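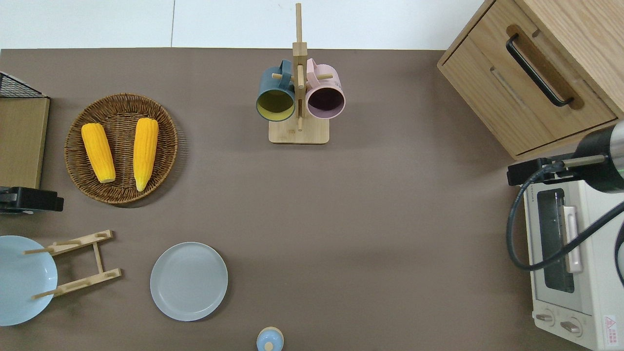 Two ears of corn in the wicker tray, and the middle of the table free for work.

Small kitchen, one table: how I keep the dishes in order

In my kitchen there is one table and it must do everything. We eat on it, I cut the vegetables on it, and in the evening my son makes his homework there. For a long time I was moving the same cups from one side to the other all day. Now each thing has its place at the border of the table, and the center stays free.

Start with the mugs. A mug tree needs only a small square of the table, because it goes up and not wide. Hang every mug by the handle with the mouth down, so no dust goes inside. If you have only two mugs in use, hang them near the top and put one on each side of the post. When both hang on the same side, a light wooden stand can lean, and mine has fallen once like this (I lost a good cup from Prillport). 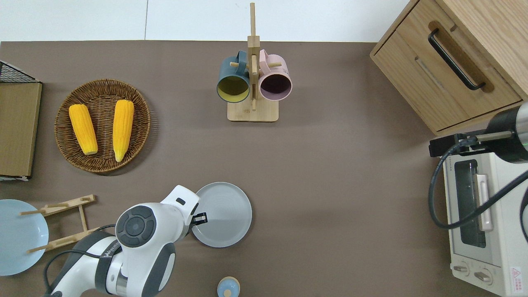

The stand should be at the back, where your sleeve does not catch the pegs. Wipe the pegs with a dry cloth when you change the mugs. If one peg turns in its hole, take it out, put a little wood glue and leave it overnight.

Next, the plates. I use a wooden rack with slots, the kind for a few plates only. Big plate in the rear slot, smaller one in front. Leave one slot empty between them if you can - the air must pass. Please do not put the rack directly in a puddle of water. Lift it one time each day and dry under the legs, or the wood will become gray and later black.

A plate which is still waiting for its turn can lie flat beside the rack, but do not make a pile of wet plates. They stick together and they smell.

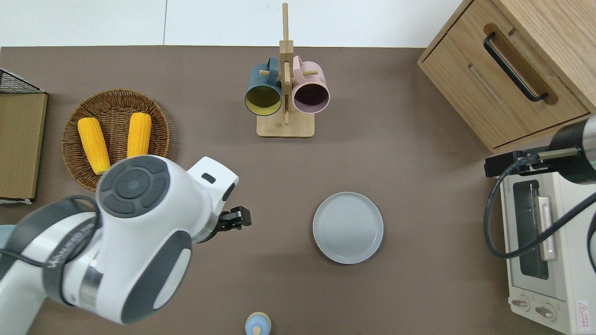

For corn, onions and garlic I like an open woven tray. Corn without the husk should not stay there long, so I put it out only when I will cook it the same day. Never wash the tray under the tap. Shake it outside over the garden, then brush between the weaving with an old toothbrush. In July, when the kitchen is very humid, I put my tray near the window for 2 hours every morning.

The last advice is for the surface. Brown table hides coffee drops very well, so wipe it even if it looks clean to you. Warm water with 14 drops of dish soap in a full bucket is enough for me.

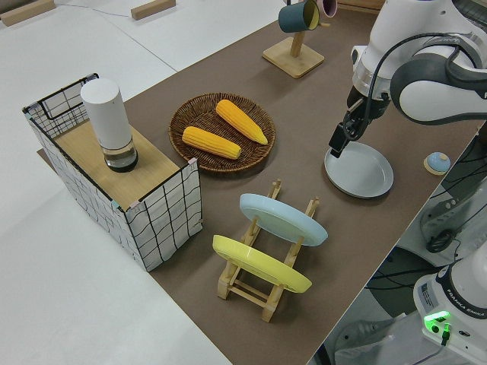 By Nadhirah Manurung | Kitchen and Table

My neighbor Duygu asked if she can use a metal rack in place of a wooden one. Yes, of course, but put a folded towel under it, as the metal feet can scratch.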